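Skevlow arm: checking the joints against the paper grid

Print this page | E-mail this page

Do this check after changing a servo, after moving the arm to another table, or when it starts missing its pick points. The arm should be powered but not running a program.

1. Lay the paper flat and push it up to the base. Tape the corners if the table is slippery.
2. Draw the centre line in pencil, then the marks on either side of it. Keep them light so that you can rub them out.
3. Look over the servo plugs. Push each one fully home and leave enough slack for the joint to turn.
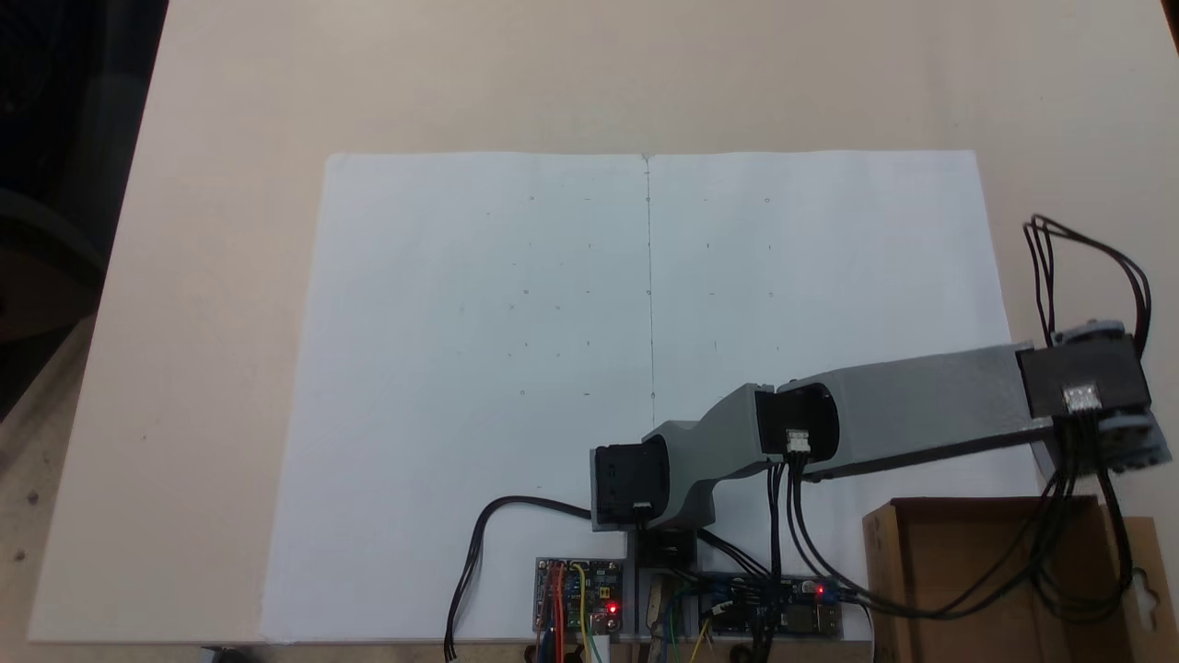

Arm, boards and pencilled sheet.

4. Open the Coltari panel and send the arm to its home position.
5. Jog to the first mark and lower the tip until it is 2 mm above the paper. Save the point. Carry on through all 11 points on the list.
6. If one side is good and the other is out, go back to the shoulder offset - the elbow is rarely to blame.

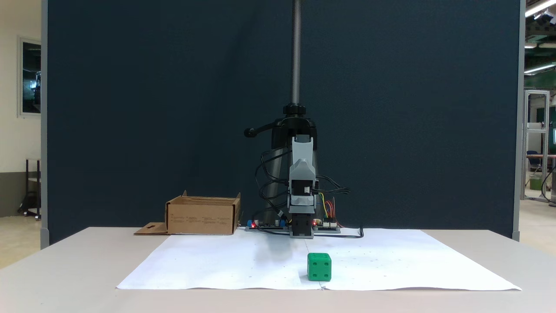

Reading time: 1 min

7. Finish with a foam die. Set it on a mark, type in the position and run a slow pick at speed 200. If the gripper comes down to one side, adjust the wrist offset by a single step and try again.
8. Save the offsets under the arm's own name and write them in the log.

Repeat in January and after any repair.

Print | E-mail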